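Tide Gauge Station Inspection: Checklist and Comments
Rinderwood station, autumn visit, October 7, 2024

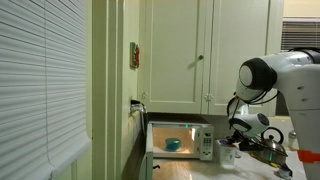

Inspected by Murali Mathew. Comments reviewed by Gerasimos Chrysikopoulos, Tratura coastal records office.
Previous visit: spring. Items carried over from that visit are marked (C).

Mark each item OK, Attention or Fail. Anything marked Attention or Fail needs a comment. Leave nothing blank; write N/A if the station does not have the part.

1. Access and personal safety

1.1 Tide times checked and low water window agreed before leaving the office. OK
1.2 Lifejackets in date, gas cylinders screwed in tight. OK
1.3 Second person on site for all work below the deck. OK
1.4 Access ladder, fixings and rungs. Attention (C)
Comment: The third rung from the bottom still moves under load. It was reported in spring and has not been repaired. Growth on the lower rungs was scraped off before use. Do not use the ladder in any swell until the rung is replaced.
1.5 Handrail along the jetty. OK
1.6 Throw line in its box. Attention
Comment: Line present but badly tangled. Re-coiled on site. The box lid does not close fully and lets spray in. New hinge needed.
1.7 Warning sign legible from the water. OK

2. Stilling well

2.1 Well pipe upright, no new cracks. OK
Comment: The old hairline mark near the upper bracket is the same length as in the spring notes.
2.2 Brackets and bolts. Attention
Comment: Lower bracket has surface rust on both bolts. Brushed and greased. Look again next visit and replace if there is pitting.
2.3 Inlet clear. Fail, then OK
Comment: Inlet nearly half blocked by mussels and weed. Cleared by hand from the lower platform. A partly blocked inlet slows the water in the well, so the recorded highs and lows come out a little flat. GC to look back through the October record for this and flag any days that look damped.
2.4 Silt in the bottom of the well. OK
Comment: 70 mm by dip tape. The limit is set well above that.
2.5 Float and wire. N/A
Comment: Float removed when the radar sensor went in. The pulley is still in the hut and can be thrown out.

3. Sensors

3.1 Radar sensor level and firmly mounted. OK
3.2 Radar face clean. Attention
Comment: Spider web and salt. Wiped with fresh water and a soft cloth. No solvent used.
3.3 Pressure sensor cable. OK
3.4 Pressure sensor against tide staff, three readings. OK
Comment: Largest difference 19 mm, taken with some chop on the water. The other two were much closer.
3.5 Air temperature sensor shield. OK
3.6 Tide staff readable over its full length. Attention
Comment: Numbers are worn off the bottom section. They can be read at close range but not from the jetty. Marín has a spare section in store and it would save time to use that one.

4. Benchmarks and levelling

A slow change in the level of the jetty looks exactly the same in the record as a slow change in the level of the sea. Please do not skip this section when the weather is poor. Come back another day and say so in the comments.

4.1 Primary benchmark found, undamaged. OK
4.2 Secondary benchmarks found. Attention
Comment: The one by the slipway was under a stack of pallets. Moved them with the harbour office's permission. They will probably be put back. A painted box on the ground might help.
4.3 Level run out and back. OK
Comment: Total length 312 m. Closed within tolerance first time.
4.4 Sensor zero compared with last visit. OK
Comment: No change that can be told apart from the error of the levelling.
4.5 Satellite receiver on the hut roof, mast tight, clear view of the sky. OK
Comment: The receiver gives us land movement separately from the sea level figures. The tree behind the hut has grown, and should be looked at again in spring before it gets any higher.

5. Electrical and hut

5.1 Mains isolated before opening the cabinet. OK
5.2 Battery voltage under load. OK
5.3 Battery terminals. OK
5.4 Solar panel clean and undamaged. Attention
Comment: Gull droppings. Washed off.
5.5 Cable glands sealed. Fail
Comment: The gland on the seaward side has split and there was water in the bottom of the cabinet. Dried out and wrapped with self-sealing tape, which will do for a few weeks at most. Highest priority on this sheet.
5.6 Desiccant changed. OK
5.7 Door lock and hinges. OK
5.8 Flood mark on the hut wall. OK
Comment: No sign of water reaching floor level since spring.

6. Data

6.1 Logger clock checked. OK
Comment: Four seconds slow. Reset after download.
6.2 Full download taken and opened on site. OK
Comment: 2611 records in the current file, no gaps.
6.3 Modem signal. OK
6.4 Copy sent to the Ratuvby archive. OK
6.5 Work times written in the station log. OK
Comment: Anyone using the data should leave out the period when the inlet was being cleared.

Actions

Split cable gland: replace before the end of October. MM
Ladder rung: harbour office to repair. MM to ring them, and again if there is no answer.
Damped readings: check and flag. GC
Staff section: request from Marín. GC
Throw line box hinge: next visit.
Slipway benchmark: ask about painting a box. MM

Reviewer's comments (GC)

Agree with all of the above. On 2.3, please photograph the inlet before clearing it in future, so that we can judge how long it had been blocked. On 1.4, if the rung has not been mended by the next visit, the lower platform is closed and the inlet will have to be reached by boat.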